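# Pundstead council tightens rules on exterior lighting

New limits on exterior lighting in Pundstead will take effect in March, after the town council voted Monday to adopt an ordinance that had been in draft for two years. The measure covers 2,587 fixtures on streets, parking lots and commercial buildings. Private homes are exempt except for floodlights mounted above the roofline.

Under the ordinance, any covered fixture must direct its output below the horizontal plane. Fixtures that do not meet the standard must be shielded, re-aimed or replaced. Owners of commercial lots will also have to dim their lights by 30 percent between 11 p.m. and 5 a.m. unless the business is open during those hours.

Color temperature is addressed in a separate section. New lamps installed on public roads may not exceed 3,000 kelvin. Existing lamps above that value can stay in service until they fail, at which point the replacement must comply. The draft had set an earlier cutoff, but the public works department told the council that it could not buy and install that many lamps in one budget year.

The vote followed a survey carried out over the winter by the town's planning office. Staff took sky brightness readings at fixed points on moonless nights, starting at the reservoir and working inward to the rail yard. Readings were taken at the zenith and at an elevation of 45 degrees. The highest values were recorded at the Corkia distribution center on the east side, where pole lights are mounted with their heads tilted toward the access road.

Chelsea Rowbotham, the planner who wrote the survey report, told the council that tilt was a larger factor than wattage at most of the sites. Re-aiming a fixture takes a two-person crew less than an hour, she said, and in many cases no new parts are needed. Where a head cannot be leveled because of a fixed bracket, the report recommends a side shield.

"The lamp output at these sites is within normal range," Rowbotham said. "A good part of it is going somewhere other than the pavement."
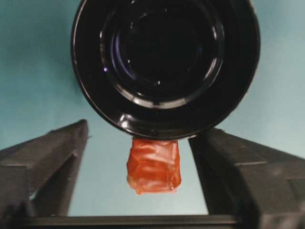
*Pale reflections along the rim and inner rings of a black cylindrical cup.*

The report devotes a section to glare, which it treats separately from sky brightness. Glare is caused by light that reaches the eye directly from the source or by reflection from a smooth surface. Smooth surfaces can produce bright highlights even when they are dark in color, and the report notes that repainting poles and housings in black gloss does little to solve the problem. It recommends a matte finish on the inside of any shield. Internal baffles are listed as an option for fixtures near intersections.

Three intersections on the county road were singled out. At each of them, a driver approaching from the west has a direct line of sight to an unshielded lamp at a mounting height of less than 20 feet. The department plans to fit shields at those locations first, ahead of the general schedule.

Most of the discussion at Monday's meeting concerned cost. The town expects to spend $75 per fixture on shields for public lights, labor not included. Commercial owners will pay for their own work. A request from the Grīnberga bakery and several other small businesses for a longer compliance period was accepted in part. Businesses with five or fewer exterior fixtures will have until the end of the following year. All others must comply within 12 months of the effective date.

Warrick Stubbs, who manages facilities for Tavura, a cold storage operator with two buildings in town, asked the council to clarify how the dimming rule would apply to loading areas. Trucks arrive at the Tavura docks through the night, but the front lot is closed to visitors after 6 p.m. Council members agreed that the two areas could be treated separately if they are on different circuits. Lots on a single circuit will be classed by their primary use.

Stubbs also asked whether motion sensors could be used in place of scheduled dimming. The adopted text allows this. A sensor-controlled fixture may return to full output when activity is detected and must drop back within 10 minutes after the last detection. Sensors have to be aimed so that traffic on a public street does not trigger them.

Enforcement will be handled by the building inspector. A first violation brings a written notice with 30 days to correct the problem. The council removed a proposed daily fine from the final version and substituted a flat penalty, to be set in the next fee schedule. Temporary lighting for construction, emergency work and public events is exempt, provided it is taken down within seven days after use.

Signs are not covered by the ordinance. Internally lit signs are regulated under the existing sign code, which limits their size but not their brightness. Rowbotham said the planning office had taken some preliminary sign readings but had not included them in the report, as the meter used in the survey was not suited to small sources. A separate proposal on signs could come before the council later in the year.

The planning office will repeat the sky brightness readings at the same points next winter, using the same meter. Readings taken with snow on the ground will be logged but left out of the comparison, as snow cover raises the values by an amount that depends on its depth and age.

Application forms for shield approval will be available at the permit counter in town hall when the ordinance takes effect. Owners should bring the manufacturer's data sheet for each fixture type and a sketch showing mounting height and aiming direction. Fixtures that have no data sheet can be inspected on site by appointment. There is no fee for the first inspection.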